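The World Cup sweepstake, a progress report

Dec 9, 2022

Quarter-finals today, and I am sorry to report that the office is still taking the sweepstake seriously. Four of us are left in it. The other 19 people at Domau have gone back to claiming they never liked football.

I drew Morocco. There was laughter at the time, most of it from Mārtiņš Lapiņa, who had Spain and had already priced up what he'd do with the winnings. He has been working from home since Tuesday's penalties with what he calls a throat. 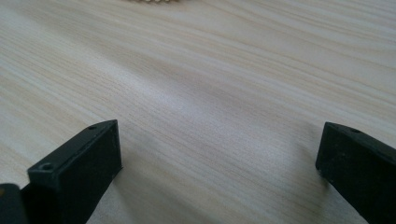 The spreadsheet

Arūnas Kļaviņa runs the predictions league alongside it, which has its own points system and, as of last week, its own appeals process. You get 1,000 points to start with and you stake them on scorelines. I put 300 on Argentina to beat Saudi Arabia and have been living frugally ever since. Arūnas, who says he only watches for the tactics, is top by a distance and sends round the table at seven every morning with the leader's name in bold.

My own method is to pick whichever side has the better anthem. It served me well in the group stage – better than the bloke in accounts with the paid-for statistics, anyway. 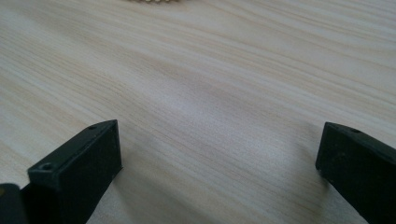
The table, light grain and all.

Tonight it's Croatia and Brazil at three, then the Dutch and Argentina at seven. I have a meeting with Kütt at half past two that could easily have been an email, and I intend to have a very poor connection by ten to. Morocco play Portugal tomorrow. I've told everyone I'm relaxed about it and have only looked up the anthem twice.

Contact | © 2022 | Back to top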